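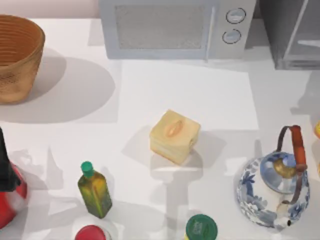

FOR IMMEDIATE RELEASE

Plosley opens its first shared kitchen in Grorkden this July

GRORKDEN – I've been writing press releases for other people's businesses for years, so it feels a little funny to write one for my own. But the lease is signed, the inspector has been and gone, and I get to say it: Plosley is opening a shared kitchen on Ngau Street, and you can start booking hours right now!

If you've ever tried to sell jam, hot sauce or birthday cakes out of your own house, you know the problem. The county wants the food made in a licensed kitchen, and the licensed kitchens want a one-year contract. I ran a small granola business for a while and spent most of it begging restaurants to let me in after closing (one said yes, from midnight on, which did wonders for my mood). That's the gap we're trying to fill.

We have six work stations, and you rent them by the hour, with no contract and no minimum. The base rate is $27 an hour. That covers the ovens, the burners, the sinks, the big mixer and a shelf in the walk-in cooler while you're working. Overnight cooler space is extra, and so is dry storage, but you can skip both if you'd sooner haul everything home in the car like I used to.

Booking runs through Closura, the same scheduling app a lot of the hair salons in town use. Pick your station, pick your hours, pay, and the app sends you a door code. We're open from 5 a.m. to midnight. Early mornings already look busy, mostly bakers, so if you want a farmers market slot please don't wait until the night before.

You'll need a food handler card and proof of insurance before your first booking. I know, paperwork. Send both to us by email and we'll turn them around as fast as we can, usually the same day. If you don't have insurance yet, ask us at the front desk for the handout, which walks you through what a policy for a small food business needs to cover.

We asked for early sign-ups back in the spring and got 471, a lot more than I'd planned on. So we've added evening tours for the whole opening month. Each one takes around 15 minutes, you don't have to reserve, and there will be coffee and (yes) granola.

Parking is behind the building, off the alley. The loading door is on that side too, and it's wide enough for a rolling rack.

Plosley is a locally owned company based in Grorkden. For tours, rates or press questions, stop by the Ngau Street front desk or message us through our page on Closura.

###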